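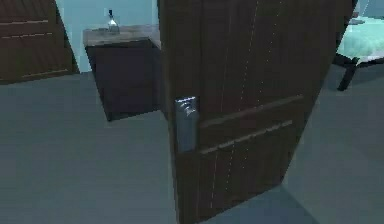
I have been trying to sleep in other people's buildings for twenty-two years, and I've come to think that hotels are designed by folks who go home at night. You can tell from the lighting. You can tell from the shower, which has one knob doing the work of three. Mostly you can tell from the doors. A door of dark brown wood with a silver-gray lever handle, left partly open, is about as handsome as a hotel room gets, and I have nothing against the look of it. My quarrel is with what such doors do at 3 a.m., when the man across the hall comes back from wherever he's been and lets his swing shut on its own weight.

My work sends me out on the road most months (I do training for Fumitz, a scheduling program you haven't heard of unless your dentist's office uses it, in which case I'm sorry). The company books the rooms. The company likes a bargain. So on a Tuesday in November I found myself in Mirnby, on the second floor, next to the ice machine.

Let me say a word about the ice machine. I have never met a person who filled a bucket at a reasonable hour. Ice seems to be something people crave after midnight, in quantity, with conversation.

I used to fight this. I packed foam earplugs, then wax ones, then a pair of sleep headphones from Zukex that went on like a sweatband and played rain. The rain was fine. It was a loop, though, and somewhere in the loop there was a bird, and by the second night I was lying there waiting for the bird.

My coworker Yabsira Araya can sleep anywhere. I've seen her nod off in an airport chair with the armrests down. I asked her for her method and she said, "I close my eyes," in the tone you'd use for a slow child. I haven't asked again.

The best advice I got was from Kiros Workneh, who ran the front desk at the Alemayehu, a guesthouse I stayed in for five nights a while back and still think of fondly. I'd come down in my socks to complain about a pipe. He heard me out, poured me a cup of tea I hadn't asked for, and told me that I should have called before I came and asked for a room at the end of the hall, away from the elevator and over nothing. "Everyone asks for a view," he said. "Then they shut the curtains." He moved me the next day. I slept eight hours and missed breakfast, which I had paid for. 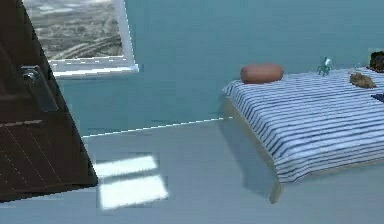

Is it worth calling ahead to ask for a quiet room? In my experience it is, provided you call the hotel's own desk in the afternoon and say exactly what you want to be far from. The booking site has a box for special requests, and I believe that box empties into the sea.

I say elevator, ice machine and anything with a wedding in it. The clerk types for a while. Sometimes there's a sigh. More than half the time I end up somewhere decent, and the rest of the time I at least have someone to be annoyed with by name.

Mirnby was one of the other times. I had called. I had been charming, even. The young man on the phone promised me the quietest room on the floor, and when I went down later to ask about that, he explained that the ice machine was usually broken. It had been fixed that morning. He seemed to think I'd be pleased.

I'm back there in the spring. I've asked for the third floor.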